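**Stescombe robotics club, shuttlecock sorting, thread**

1/ Task this term: pick up shuttlecocks and place them in a clear box. 647 demos logged as of March 16, 2024. Target is 1,000.

2/ Policy trained on the first 362 grips the skirt too often. New rule for all demos - close on the cork.

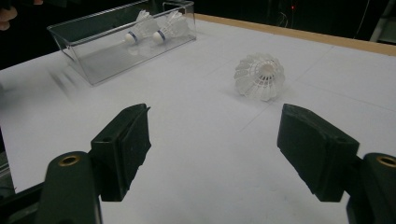 3/ Does a skirt grip count as a failure? Only if the shuttlecock misses the box. We log it separately either way.

4/ Next: retrain on the full set, then 2 test sessions with the start positions shuffled. Split files go up on the club drive tonight.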